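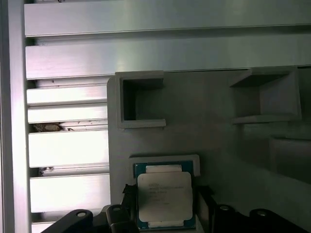 Figure 1. Gripper positioned over a processor in its holder tray, grey panel, Skarden shared workshop.

Clutis Bench Automation Project
Second progress report to the Tazi Fund
Submitted by the Skarden Workshop Association
September 3, 2020

1. Purpose of this report

This report covers the second period of the grant awarded to the Association for the construction of a small handling robot in the shared workshop at Skarden. It sets out the work completed, the money spent, the difficulties met and the programme up to the end of October. It should be read together with the first report, which dealt with the choice of arm and the preparation of the bench. Matters settled there are not repeated.

2. Background

The Association receives donated office computers, which members strip, test and rebuild for local households. Sorting and seating processors is slow work, and a good number of donated parts have been damaged by hand in the past. The Clutis project is intended to show that a robot of modest cost, built by members with the tools already in the workshop, can pick up a processor, move it and set it down in a known position without harm to the part.

3. Work completed

3.1 Frame and panel. The frame is built from aluminium extrusion. The grey panel has been fixed in its working position, with the holder tray and two open bins mounted on it. Figure 1 shows the two bins empty, above the tray. The panel was taken off and refitted once during the period, after the first set of fixing holes was found to be out of line with the frame. The holes have been redrilled and the old ones left open.

3.2 Gripper. The present gripper is the third version. The first two used straight fingers, which tended to tip the processor when one side made contact before the other. The third version has an angled bracket at each side of the part, as may be seen in Figure 1, and closes more evenly. Members are satisfied with the shape, although the brackets still have to be set by eye after each change of tool. A small setting gauge is being made for this purpose.

3.3 Camera. A small camera has been mounted at the wrist and gives a view of the gripper and the panel together. The recordings are kept on the workshop computer and are reviewed after each session. Light on the panel is uneven. The upper left of the working area is bright and the lower right is noticeably darker, and the printing on the metal cover of the processor cannot be read clearly in the pictures. A second lamp has been ordered.

3.4 Control software. The arm is driven by the Zurus controller described in the first report. The routines for approach, closing and lifting are in use. The routine for placing a part in a bin has been written but is run only at low speed, with a member at the stop button. No unattended running has taken place and none is proposed under this grant.

4. Trials

A total of 424 trial picks were made from the holder tray during the period, all with scrap processors that had already failed testing. In 16 of these the part was dropped or had to be freed by hand. Most of the drops came in the first two sessions with the third gripper, before the closing force was reduced. The full log is held at the workshop and can be sent to the Fund on request.

The target in the grant agreement is 1,000 recorded picks. The Association expects to reach this figure within the remaining period, provided that the bench is available as planned.

5. Expenditure

Spending to date stands at £3,636. The largest items were the arm, the controller and the extrusion. Printed parts have cost less than allowed for, as several members supplied filament from their own stock. The saving has been put towards the lamp and a spare set of gripper brackets. Receipts are attached to the paper copy of this report.

6. Difficulties

Cleaning has received less attention than it should. Dust and small debris have collected in the gaps between the slats on the left side of the frame, and some can be seen in Figure 1. The bench stands in the same room as the woodworking tools, and a cover will be fitted when the robot is not in use. The frame will also be brushed out at the start of each session and the work entered in the log.

Access to the bench was limited for part of the period while the workshop operated with reduced numbers. Two planned sessions were lost and have been moved to the coming month.

7. Programme to the end of October

Fit the second lamp and repeat the camera checks.
Complete the setting gauge for the gripper brackets.
Fit the dust cover.
Begin trials of placing parts in the left bin, followed by the right bin.
Complete the remaining recorded picks.
Prepare drawings of the panel, tray and gripper for release to other workshops.

8. Request to the Fund

The Association asks the Fund to agree that the saving on printed parts may be kept within the project and spent as described in section 5. No additional money is requested. A written reply before the next session of placing trials would be appreciated, as the spare brackets will not be ordered until agreement has been received.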